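4. Installing the floor moisture monitor

4.1 Before you start

The Zallside monitor measures air temperature, air humidity and the moisture content of the floor itself. It is designed for solid and engineered wood floors. It does not give useful readings on tile, vinyl or carpet.

Make sure you have the following:

- monitor unit with wall bracket
- floor probe with cable
- two short screws (bracket) and two plastic anchors
- two AA batteries, not included
- small Phillips screwdriver

New floors must be fully acclimated before the first reading is logged. If the floor was finished recently, follow the drying time given by the maker of the finish.

CAUTION: Do not install the probe over heating pipes or heating cable. If you do not know where these run, ask the floor installer before you continue.

4.2 Choosing a location

Place the monitor on an inside wall, at chest height, out of direct sunlight. Keep it at least 10 inches from switches, lamps and air vents. The probe goes on the floor below it, along the grain of the wood, where it will not be stepped on or covered by a rug. Avoid outside doors and the area in front of a sink.

Large rooms may need a second probe. The monitor accepts up to 9 probes, all of which must be the Berisha type with the gray plug. Older probes with a black plug will fit the socket but will not be recognized.

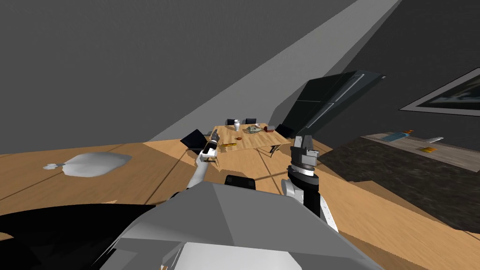
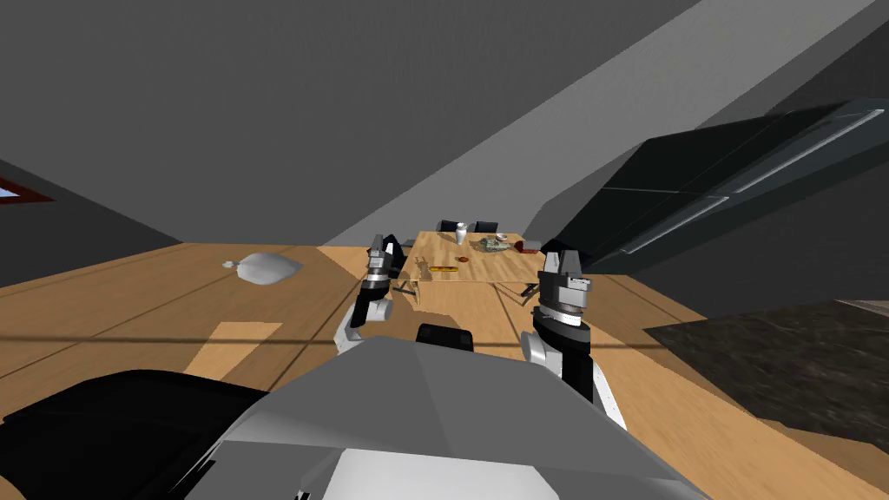
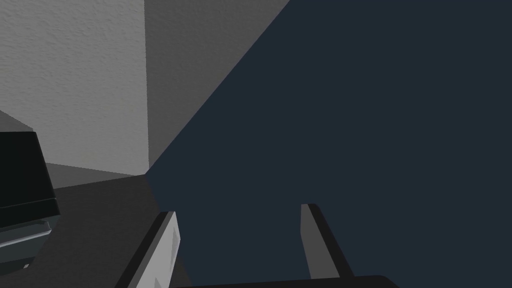
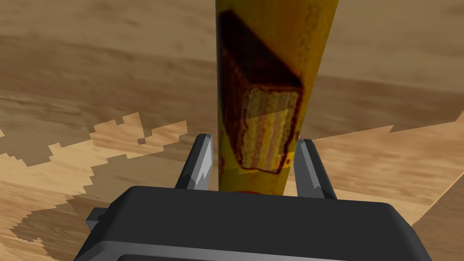 Rendered views.

4.3 Mounting the unit

1. Hold the bracket against the wall with the arrow pointing up and mark the two holes.
2. Drill the holes and press in the anchors. Anchors are not needed if you are screwing into a stud.
3. Fasten the bracket. Do not overtighten.
4. Slide the battery cover off the unit and insert the batteries. The display shows all segments, then the software version.
5. Hang the unit on the bracket and push down until it clicks.

NOTE: If the display stays blank, remove the batteries, wait one minute and insert them again.

4.4 Connecting the probe

1. Wipe the floor with a dry cloth. Do not use cleaner or wax on the spot where the probe will sit.
2. Set the probe down with both metal feet touching the wood.
3. Run the cable along the baseboard to the unit. Use the clips supplied. Do not staple the cable.
4. Push the plug into socket P1. The display shows "P1" and a dash.
5. Wait for the dash to change to a number. This can take several minutes in a cold room.

If "E4" appears, the probe is not making contact. Press it down lightly and check that no grit is trapped under the feet. If the code comes back, see section 9.

4.5 Setting the wood type

The reading is corrected for the type of wood. Hold MENU until "WOOD" flashes, use the arrow keys to select a code from the table inside the back cover, then press MENU once to save. For engineered floors, use the code for the top layer. For floors not in the table, use code 89 (general hardwood). Readings taken with this code are less accurate but can still be used to follow changes over time.

Changing the wood code does not correct readings that are already stored.

4.6 Logging

The unit stores up to 2,143 readings. When memory is full, the oldest reading is overwritten. To save the log, connect a USB cable and copy the file LOG.CSV to a computer. The file can be opened in any spreadsheet program or in Tesisico Home Record version 2 or later.

The date and time must be set again after a battery change if the unit has been without power for more than one hour. Readings taken before the clock is set are stored without a date.

CAUTION: Do not remove the batteries while the USB symbol is flashing. The log may be lost.

4.7 Alarm limits

The factory limits suit most homes in a temperate climate. To change them, hold MENU and the up arrow together until "HI" appears, set the upper limit, press MENU, and set the lower limit in the same way. Setting either limit to "OFF" disables that alarm only.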